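Let the club push blocks around for a whole term

Every year the same complaint comes back from parents at our school robotics club. Their kids joined in February, it is now well into winter, and all they have to show for it is a robot arm that nudges toy blocks across a board. Other clubs are off at competitions with machines that throw balls and climb ramps. Ours has not entered one since the Traritz Cup changed its rules, and I am one of the people who argued that we shouldn't.

I teach maths and help run the club after school. We have 29 students this year and one arm, which means a lot of waiting. I understand why that looks like poor value for a fee of $220. I still think it is the right way to run things, and I would like to set out why.

The Traritz is a fair competition and I have nothing against the people who organize it. In the years we went, though, the work followed the same pattern. Two or three strong students built the robot. The rest made the poster, filled in the engineering notebook and cheered. Most teams bought the Drekov kit, so most of the robots looked alike, and the difference between a good result and a bad one was often a wheel that came loose. We came home tired and then the robot was taken apart for its motors. I asked a few of the kids afterwards how the steering worked and they couldn't tell me. They weren't lazy. The job had never reached them.

The block project is slower and looks like less. Each group writes a program that moves the end of the arm to a place on the board, lowers it, and pushes one piece to another place without disturbing the ones beside it. There is no gripper to grab with. The tool is a plain rod with a rounded end, so everything has to be done by pushing.
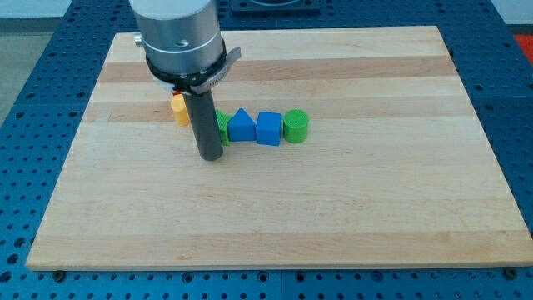

The rod lowered beside the row of blocks on the maple board.

Adults tend to think this is easy until they try it. A cube pushed off centre will turn as it slides. A cylinder standing on its end slips around the rod if the push is even slightly to one side. The triangular prism behaves differently depending on which face you push. When the pieces are close together, moving one means deciding what happens to its neighbours, and the students have to work that out on paper before they get their turn at the arm.

That last part matters most to me. Each group gets 55 minutes on the machine per week, and a group that arrives without a plan wastes it. By the second month they come in with sketches, measurements and arguments. The quiet ones do well at this. In the competition years I had students who never touched the controller, and now every student has to run their own code in front of their group and explain why it missed.

It does miss, often. Last term one group lost two sessions to a single wrong sign in their coordinates. I knew where the mistake was and kept my mouth shut, and I would do that again. A parent wrote to me about it and called it a waste of the kids' time. My answer was that the same group now checks the direction of every axis before they do anything else, and I have not had to remind them.

There are fair criticisms. One arm is not enough, and I have asked the school for money toward a second. The Gullilitz library branch has offered us a room for open evenings, and we should take it, because families rarely get to see the work and a child's account of it at dinner does not amount to much. I also accept that some students want a trophy and a bus trip. The Uchida regional day in December lets schools show a project without ranking it, and I would support sending 5 students or the whole club if we can find the drivers.

What I would not support is going back to building one robot for one weekend. The people asking for that are mostly adults. When we surveyed the students at the end of last term, the most common request was for more time on the arm, and the second was for heavier blocks.

Registration for next term opens in the usual place on the school site. Parents who want to sit in on a session are welcome, and they can have a turn at moving the cylinder.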